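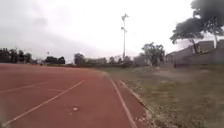
Attachment 1: track surface, outer lanes, with grass verge at right

Praltdale Sports Ground: Facilities Helpdesk

Ticket 1148
Subject: Outer lane surface, debris and edge line
Category: Grounds / Running track
Priority: Normal
Status: Closed, follow-up scheduled
Opened by: Front office
Assigned to: Vilmos Sipos

Reported problem

Two runners from the evening group say the outermost lane is slippery near the grass after rain. One of them also reports small pieces of something light-colored on the surface. No injuries. Please check before the August school bookings.

Log

Entry 1, 7:40 a.m., V. Sipos
Walked the outer lane along the full straight. Light fragments on the red surface close to the edge line, see attachment. One larger whitish piece further in, by the long lane line. Collected both. The larger piece is paper. The fragments are flakes of line paint, brittle, they break between the fingers. No stones or glass found.

Entry 2, 8:15 a.m., V. Sipos
Looked for the source of the flakes. The edge line has lifted in short sections on the grass side. Pulled at it with a plastic scraper. Paint comes away clean from the rubber, no granules attached, so the surface itself is holding and the fault is in the paint bond. The inner lane lines do not lift under the same scraper.

Entry 3, 8:50 a.m., V. Sipos
Drainage check. Poured 18 liters of water at the suspect point. Water runs toward the grass and stops at the edge line. A lip of soil has built up along the verge and is holding it on the track. Standing water was still there when I came back from the equipment shed. This matches the complaint.

Grass on that side is thin and patchy, so soil washes out easily. Reseeding is a separate job, see ticket for the verge.

Entry 4, front office
Question from the evening group: can the lane stay open? Also, the line paint was redone last season with Lorkier. Is that covered?

Entry 5, V. Sipos
Lane closed with cones for now. Inner lanes can be used as normal. On the paint: the edge line was not part of last season's job, only the lane lines were. The edge line is the older coat. Nothing to claim.

Entry 6, 1:20 p.m., V. Sipos
Cut back the soil lip with a flat spade, keeping the blade on the grass side. Length treated: 149 feet. Swept the lane with the stiff broom, then rinsed with the hose at low pressure. Did not use the pressure washer. It opened up the surface at the long jump runway two years ago and we are still patching that.

Entry 7, 2:05 p.m., V. Sipos
Repeated the water test at the same point with the same volume. Water crosses the line and goes into the grass. No pooling. Repeated at two more points further along with the same result.

Entry 8, V. Sipos
Loose paint scraped off and bagged. The edge line now has gaps but can be followed. Requested a quote from Kashindye for repainting the edge line on this straight only, 300 feet. They need two dry days and a surface free of dust. They also asked for the paint type of the old coat. It is not in our records. Sent them a bag of the flakes.

Entry 9, front office
Quote received and approved. Kashindye will confirm a start date by phone. Cones removed, lane reopened. Evening group informed.

Cause
Soil build-up along the verge blocking runoff, combined with loose paint on the old edge line.

Fix
Soil lip cut back, lane swept and rinsed, loose paint removed.

Follow-up
1. Check the verge after the next heavy rain. If soil is back on the line, bring the reseeding forward.
2. Add the verge to the monthly sweep sheet. Only the lanes are listed at present.
3. Record the new paint type and batch when Kashindye finishes.
4. Curve sections not inspected under this ticket. Open a new one if flakes are found there.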